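Labels, straps and the same old argument about the bed

Muthoni asked me to write up where we've got to with the house rules for hand-held gripper work, so that's what you're getting this month (the piece on Annamalai will have to wait, sorry Anil). The rules started as one sheet of paper last April and have been growing ever since, mostly in biro. I sat down on Thursday with a pot of tea and the whole lot, and I think it can be made a good deal shorter.

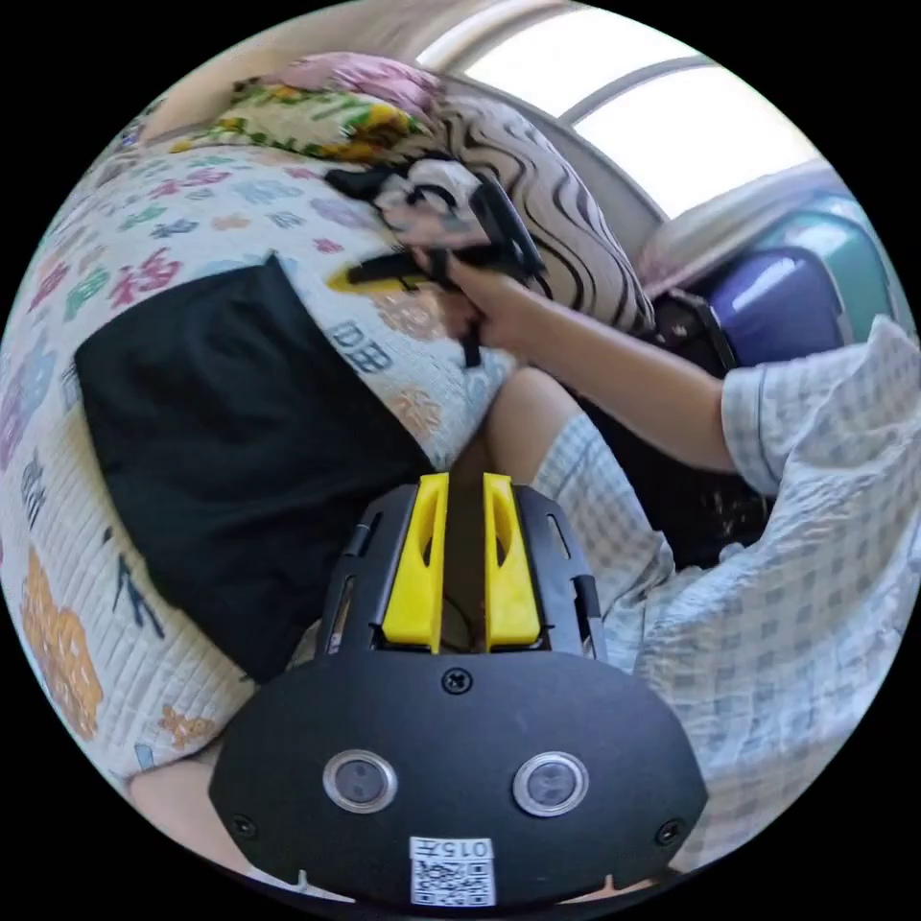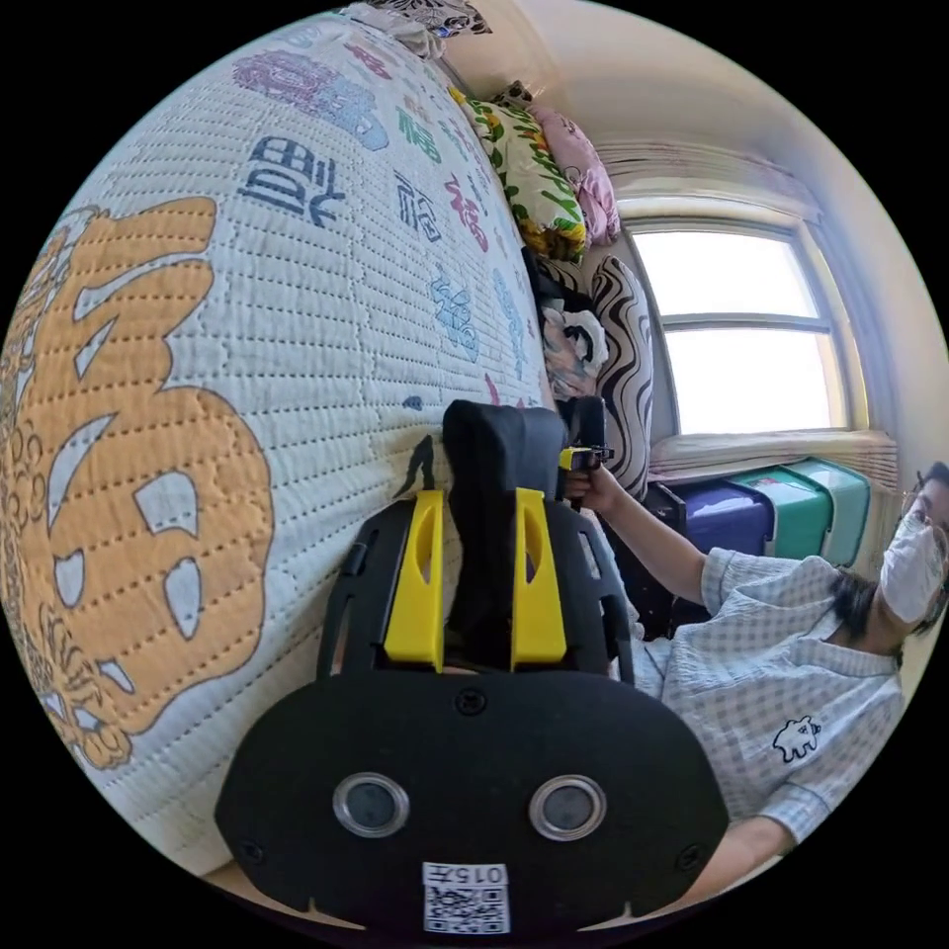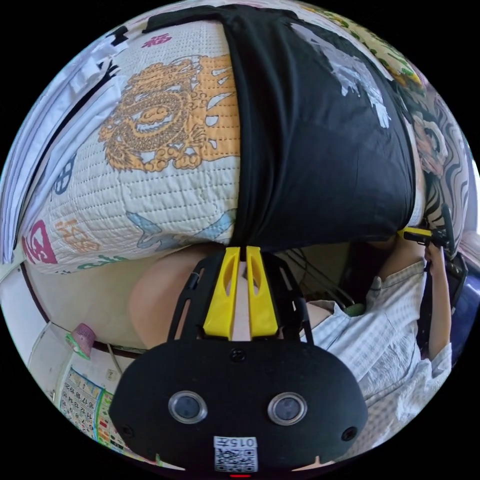 Petronella Tshabalala wrote in to say that the draft spends far too long on how to hold the gripper and hardly a word on what the person's own home is owed in return. Her view is that anyone working in a bedroom should be told beforehand exactly which parts of the room may end up on record, and should be able to have a session deleted without giving a reason. Fair point, and I've moved it to the top.

So rule one is now consent, in plain words, room by room. A yes for the kitchen doesn't cover the bedroom. Anything with a name, an address or a face on it gets put away or turned round before the start, and if something was missed, the session is held back until the person has said what they want done with it. I know this slows things down! Pleltdale went through 4,000 clips last winter checking for exactly this and it was a miserable job, so I'd much rather we spent a few minutes at the door.

Rule two is the label. Each gripper keeps its own number and its QR code, and you scan it before you pick up any cloth, every time, even if you used the same one yesterday. If the sticker is peeling, replace it that day. Two of the Rotano sets went out with their numbers swapped and Ravindran was untangling the logs for ages (he was very nice about it, considering).

Rule three is breaks. We've settled on 15 minutes of work and then put both hands down, properly down, and have a stretch. Sitting on a bed and leaning forward is harder on the back than standing at a table, and people don't notice until the evening. Bhavana wanted it shorter still for beds and sofas, and I've left a gap in the draft for that because I think she may well be right.

Then there's the argument about tidying. Urement's guide says to clear the surface down to a plain sheet, and I've never liked that. People have patterned quilts and cushions and bags by the wall, and a machine meant to fold clothes at home will have to cope with them. My wording is: leave the room as the person lives in it, move what's private, and move anything you could trip over. Bare feet and trailing cables are a bad mix - I speak from experience.

There were 6 more rules in the old version, and most of them were about filling in forms. I've folded what was useful into the checklist and dropped the rest. If I've lost one you were fond of, shout.

Comments to Muthoni Makokha please, not to me, as she's keeping the master copy and I'll only lose them.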